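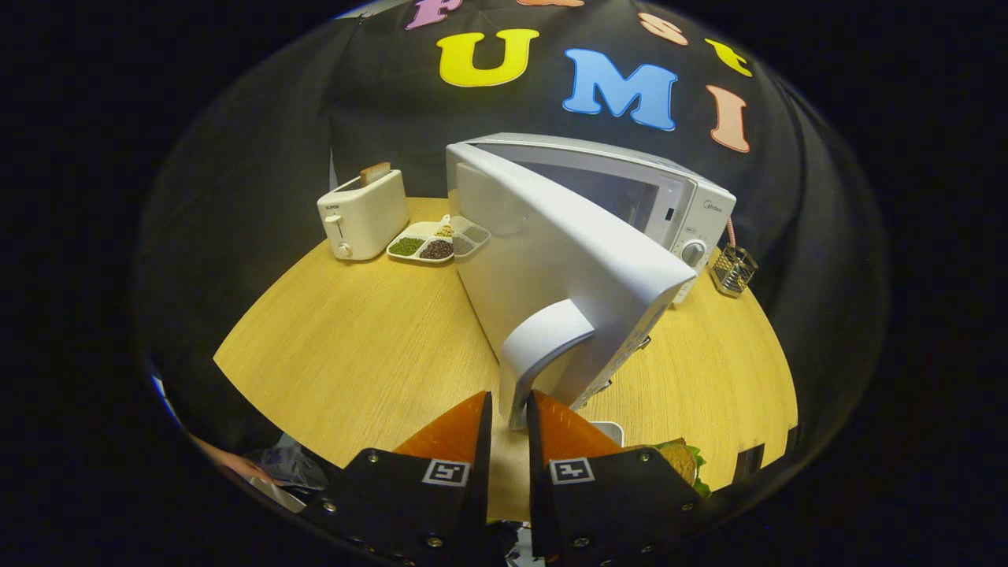 **April, bench log, bean warming**

Prapai Chaimongkol wants the Hivau method written up before the end of the month, so I'm putting down what I think of it first. The claim: 300 g of dry beans, warmed for 10 minutes on low before soaking, come out softer after the boil. The handout calls this "waking the bean." I have my doubts.

Setup is on the round table. Microwave, toaster to the left of it, wire utensil holder at the right end, and the divided tray with the legumes. The green ones are down on the Skondgate order as split peas, but the bag label says mung and I haven't settled it. The dark reddish-brown ones I'm calling "reds" until the invoice turns up. The tan grains at the back of the tray are what was left over, too little for a proper run, so leave them out of the results.

Problems so far:

- "Low" means nothing on a dial. The Hivau sheet was written for a Cavonska oven with push buttons and a stated power. Ours has two dials and no agreement in this room about where low starts.
- The microwave door opens out over the table and takes most of the working space. With the tray where it is now, you reach over the door to get at the right-hand compartment. Move the tray left or forward before starting.
- The sheet says to bring the beans to 145 °F but never says where to put the probe. Middle of the bowl and edge of the bowl will give different answers.
- No control batch in the original write-up. Pons says they tasted "clearly better." Better than what?

The toast is Pons's idea too, a plain carrier for tasting the mash. Fine, but same bread and same toaster setting every time or we're comparing crusts.

Plan: one warmed batch and one straight from the bag for each color, same soak, same pot, labels hidden from whoever tastes. If the difference is real it ought to survive that. Prapai says the Hivau people have 3,000 home cooks doing it this way. I'd trade the lot for one cook with a timer and a second bowl.

To do: mark a pencil line on the lower dial, find the probe, ask Skondgate which green bean they sent.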